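Category: Staff Meetings / Works Forum

Bumari, Fomstead site
Minutes of the works forum, June

Taken by: Wenjie Long
Present: shift leads from packing and assembly, two staff representatives, the site manager, one guest from Cordeiro (training provider).
Apologies: the night shift lead.

1. Minutes of the last meeting

Accepted with one correction. Under item 4 the word "replaced" should be "moved". Nobody from the assembly line has lost the post. The correction was asked for by the staff representatives and the site manager agreed.

2. Work with the robot arms, first report

The site manager reported on the first nine weeks. The arms are now used for part of the sorting and handing-over work, which before was done by hand at the side tables. Output on the early shift is at 600 trays. On the late shift it is lower, and the reason is not yet clear. The packing lead thinks that the trays arrive in uneven groups and the people at the end of the line must wait and then hurry.
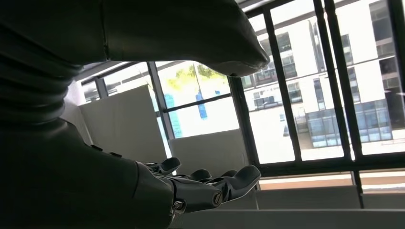 The assembly lead said the work has become less heavy for the shoulders but more tiring for the eyes. Before, a person could talk with a neighbour during sorting. Now one must watch and be ready to step in, and some colleagues find this lonely. She asked that it is written down, because it does not show in any table.

It was discussed if people may change places during the shift. Agreed: a change every two hours, as a trial, on both shifts. The leads will keep a simple list of who was where.

3. Stops and who may restart

There were different opinions on this point. At present only the shift lead may restart after a stop. When the lead is in another hall, the waiting can be long. The staff representatives want that every trained person may do it. The site manager is not against, but he wants the training to be finished first — otherwise the responsibility is not clear.

Not decided. Comes back at the next meeting.

4. Training

The guest from Cordeiro presented the plan. Each person gets a half day at the machine, and then a short talk with the lead. So far more than 30 colleagues have put their names down. The plan uses the Gruveo booklet, and several members found its language too difficult. The guest will bring a shorter version with everyday words. 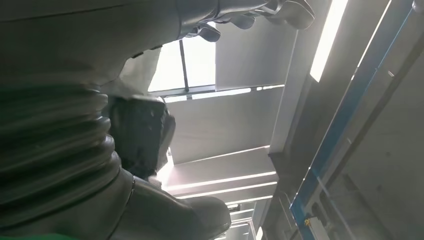

Item 4: robot arm and gripper, seen from below.

A question was raised about colleagues who do not wish to work with the arms. The site manager said that there is still hand work in packing and that wishes will be respected as far as possible. The staff representatives asked for this in writing. He will send a letter to all staff.

5. Pay grades

The representatives asked if watching and restarting the machines counts as a higher grade. The site manager has put the question to the head office and has no answer yet. It was noted that the question is now open for the second time.

6. Any other business

The break times on the late shift do not fit with the new change of places. The leads will make a proposal.

The water machine near assembly is still out of order.

Actions
Site manager: letter about hand work; answer on grades.
Shift leads: list of places, proposal for breaks.
Cordeiro: shorter booklet.
Wenjie Long: sends the minutes to the night shift lead.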